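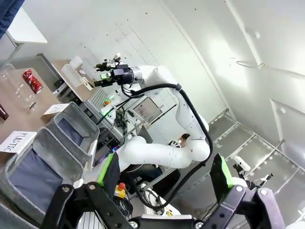

Ticket: Plorkero label printer feeding blanks, then a half page, then nothing
Opened: August 11, 2016
Status: open

Hi, me again. The Plorkero has gone funny and I've spent most of the morning on it, so I'm writing down everything I've tried before I forget what order it was in.

It's the one on the shelf by the back window, plugged in by USB and shared over the network. I put a fresh roll of the Kesmont labels in (the matt ones, 200 to the roll) and it pushed out 5 blanks before it printed anything. Then I got the top half of a label, lovely and sharp, and the bottom half came out on the next one along. After that the orange light came on and it wouldn't budge.

What I've done so far:

Switched it off at the wall, waited 10 minutes, switched it back on. Orange light gone, same trouble on the very next label.

Took the roll out and put it back the other way up, in case I'd been daft. I hadn't, it was right the first time.

Held the feed button down until it blinked, which is meant to make it measure the gap between labels. It ran out a long strip and stopped with the edge of a label sitting well short of the tear bar. I did this 2 times and it stopped in a different spot each time, which can't be right!

Wiped the roller and the little sensor window with one of the Vokitz cleaning cards. A fair bit of grey fluff came off. Printing looked a touch darker afterwards (nice) but the feeding was just as bad.

Deleted the printer from my laptop and added it again. The label size had gone back to the default, so I set it to ours and got one perfect label. I was ever so pleased, and then the next one was split across two again.

Update, after lunch

Found the end of an old Reddy roll in the drawer and tried that. Every label came out fine, one after the other, no blanks and no orange light. So I'm starting to think it's the Kesmont roll. The backing paper does feel thicker, and the gaps look narrower to me, though I haven't put a ruler on them.

Put the Kesmont roll back in to be sure and it was off again by the second label.

Could somebody tell me whether there's a sensor setting for thicker backing? There's a menu called Media with a slider in it, but it's greyed out for me and I think it wants the admin password. I've left the Reddy roll in for now, but there isn't much on it and the returns labels still need doing.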